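Comparing Finger Pads on a Hand-Held Gripper: Setup and Test Procedure

Posted 1 December 2023

This page covers the procedure we use to compare two sets of finger pads on the same hand-held gripper. The pads are the Kinley ribbed pad and the Macedo smooth pad. The gripper body, fingers and camera stay the same throughout. Only the pads change. The procedure also works for comparing finger plates or camera lenses, with the changes given near the end.

What you need

One hand-held gripper with a wrist-mounted fisheye camera
Both pad sets, with mounting screws
A hex driver that fits the pad screws
One full, sealed water bottle and several other everyday objects
A kitchen scale
A computer with the Watmont logger installed
A table in the kind of place where the gripper will later be used

A bare bench is fine for checking that the logger runs. It is a poor choice for the comparison. Tracking in the logger depends on fixed features in the camera view, and a blank surface against a blank wall gives it very little to hold on to.

Step 1: Mount the pads

Remove the old pads and wipe the finger faces with a dry cloth. Start all screws by hand before tightening any of them. Tighten in small turns, alternating between the top and bottom of each finger. A pad that is tight at one end only will lift at the other under load, and the lift looks like slip in the log.

Close the fingers with nothing between them. The pads should meet along their full length. If one end touches first, loosen that pad and reseat it.

Step 2: Calibrate the camera

Run the calibration once per mounting of the camera, not once per pad set. If the camera has been bumped or removed, discard the old file. Lock exposure and white balance before the first trial. Automatic exposure will shift whenever the gripper turns toward a window, and the finger edges become hard to find in those frames.

Set the logger to record the full circular image. Cropping to a rectangle saves space but removes the outer part of the view, where much of the useful background is.

Step 3: Run the approach and grasp

Hold the gripper level and stop with the object just ahead of the gap. Wait for the logger to show a stable track, then move forward until the object is between the pads. Close slowly. Lift straight up, hold, and set the object down again. One approach, grasp, lift and release makes one trial. 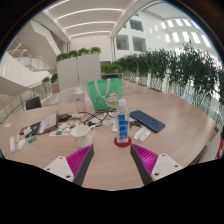
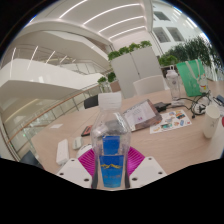 Approach with the fingers open, then the bottle held between them.

Pad marking in the logger is done by color, so choose a pad that differs clearly from both the object and the table. The logger takes a color sample from one open frame and uses it to find the inner face of each finger for the remainder of the session. Magenta pads beside a clear bottle on light wood separate well, and the blue label on the bottle gives a second region that can be tracked on its own. Clear plastic by itself is difficult. If the bottle has no label, add a strip of matte tape and leave it on for both pad sets.

Keep the same operator for a full session. Grip speed varies more between people than it does between pads, and mixing operators hides the difference you want to measure.

Step 4: Measure slip

Slip is measured as movement of the object relative to the pads between the end of closing and the end of the hold. In the logger, select the label region and the pad region, then choose Relative Motion. Export the result as a text file.

Our July session used 200 trials for each pad set. The log for the ribbed set came to 1,096 usable frames after blurred and untracked ones were dropped. Frames dropped for blur should be reported with the result – a pad set that forces the operator to move faster or correct more often will lose more of them.

Step 5: Swap and repeat

Change the pads and repeat steps 1 and 3. Do not recalibrate. Weigh the bottle again before starting, and replace it if the cap has leaked.

Alternate the order between sessions. If the Kinley pads went first last time, start with the Macedo pads.

Adapting the procedure

For finger plates, repeat the closing check in step 1 with the new plates and enter the new finger length in the logger. For lenses, recalibrate after each change and compare only trials recorded under the same lighting. The Trerkelell lens profile loads from the camera menu, but it should still be followed by a full calibration.

Known problems

Track lost at closing: the object is filling too much of the view. Raise the camera mount by one hole and recalibrate.

Pad color found on the background: take a new sample closer to the center of the pad, or narrow the color range.

Logger stops at 4,000 frames: this is the default file limit. Change it under Storage, or start a new file for each block of trials.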